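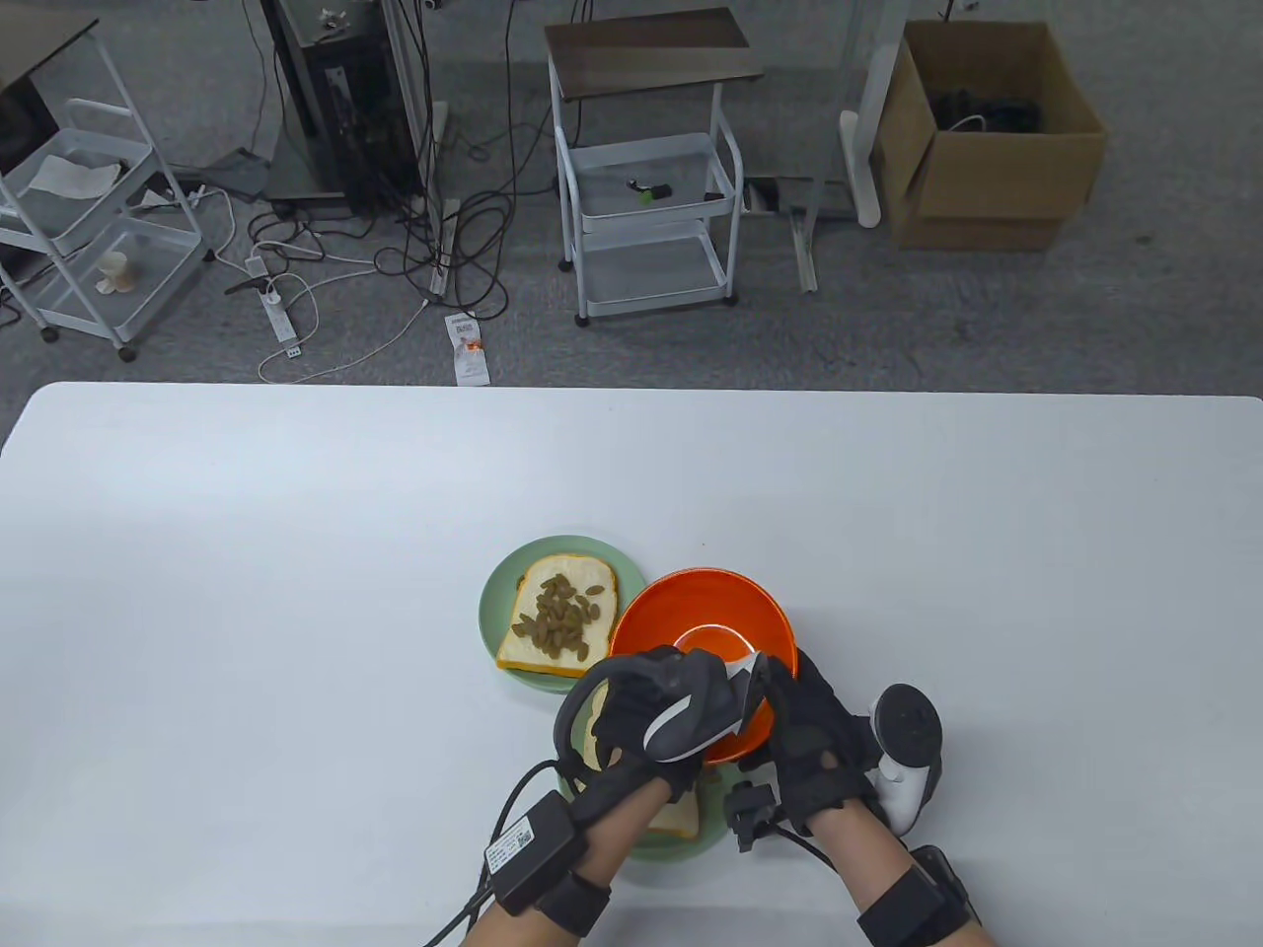 Written by the Hollstead Kitchen Notes editor | Monday, July 14, 2025

Raisin bread is nice to buy, but plain white bread with raisins on top is quicker, and you can decide how many raisins you want. I make it for two, so I use two slices, two plates and one bowl for the raisins. Pale green plates are good for this, the bread shows well on them.

Start with the plates. Put one behind the other on the table, with a slice lying flat on each. The bowl stands at the side, close to the far plate, so that your hand makes only a short way and fewer raisins fall on the table.

If your raisins are hard, leave them in warm water for six minutes and dry them well with a cloth. Wet raisins make the bread soft in a bad way. 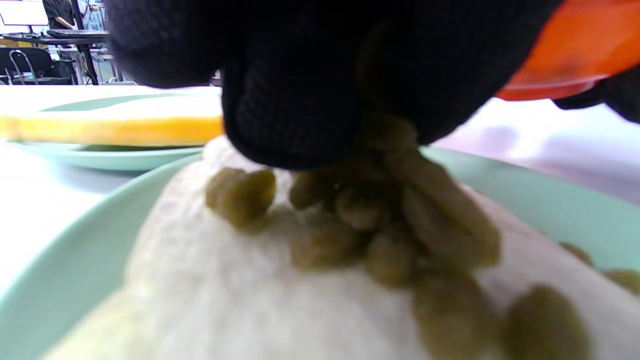

Take a small amount between the fingers and let it go low over the food. From high up they jump and roll to the rim. When a few have rolled away, leave them until the end and then push them back with one finger.

Keep the pile in the middle of the slice and leave the crust free, then you have a clean place to hold. For the last raisins in the bowl, tilt it towards you and take them with a spoon.
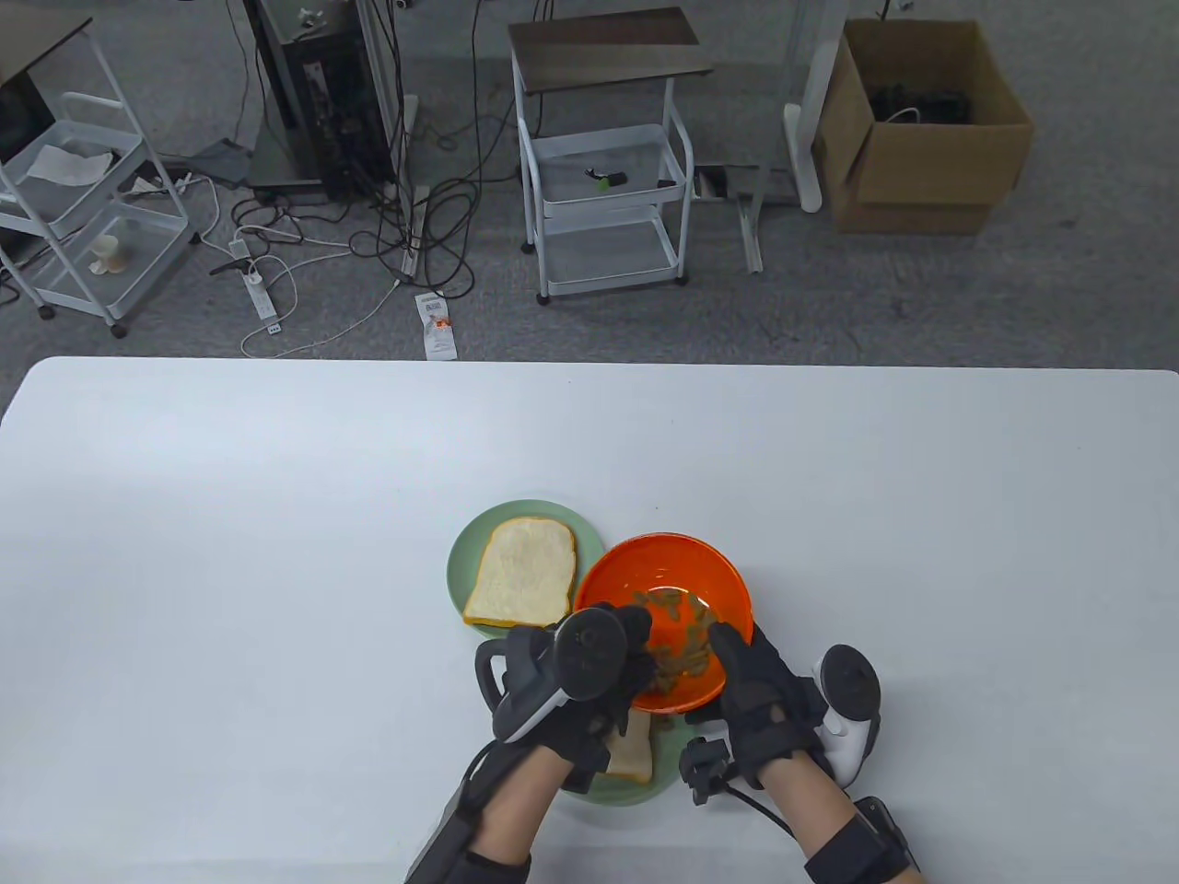 Do one slice completely before you begin the next. I used to change between the two and one always got more. A thin layer of butter or soft cheese under the raisins helps them to stay, but you must spread it first. Eat the bread on the same day.

Related pages
Soft rolls with Skarnex flour
Three spreads for white bread
How to store dried fruit in March and after

Contact | © Hollstead Kitchen Notes | Back to top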